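Learning to live with fewer things in the hallway

2024-12-03

When I moved to this apartment in June, I had in my mind a very clear plan. The hallway would be empty and calm, like in the hotel. I am sorry to report that the plan lived for 3 weeks.

I grew up in a house where the entrance was the most important room. My mother kept there the shoes, the umbrellas, the letters, the keys of the neighbors, and one chair on which it was forbidden to sit. Every guest had to stop in this place and talk for a long time before he was allowed to go further. I think I still carry this habit, and my hallway knows it.

The problem of the small entrance

My entrance is narrow and it has no closet. The previous tenant left two nails in the wall and a mirror which is too high for me. At first I put everything on the nails. One of them came out together with a piece of plaster, and I had to buy filler and learn how to use it. The repair is still visible when the lamp is on.

After this I looked for furniture. I wanted a cabinet from Lumier, with a bench and a shelf for shoes, but it was too deep for the door to open fully. I measured it four times, because I did not want to believe it.

My friend Mehwish Khokhar has lived in small apartments much longer than me. She told me to stop looking at furniture and to write down what I really take with me when I leave home. I did it for one week. The list was short: keys, one jacket, one backpack, a scarf if there is wind. All the other things were there only because I had not decided where to put them.

So I took out the winter boots, the second and third umbrella, and a bag of bags. I gave away 30 hangers, which I had brought from the old apartment for no good reason. The woman in the charity shop on the corner was very happy with them, more than I expected.

A stand is enough for me

Now I am convinced that a simple coat stand is better than hooks for a person who rents. It needs no holes, and when you are tired of it in one corner, you can carry it to another one. Choose one with a heavy base, and hang the bag low if you can. 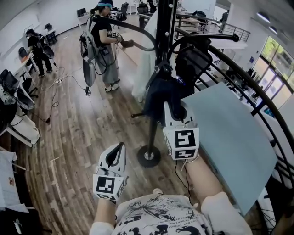

What I still did not solve

The letters. They arrive, I put them on the nearest flat surface, and they stay there until I am ashamed. I tried a basket, then a folder with a label. Mehwish opens hers standing next to the trash can, before she takes off her shoes. I will try this until the new year and write here again.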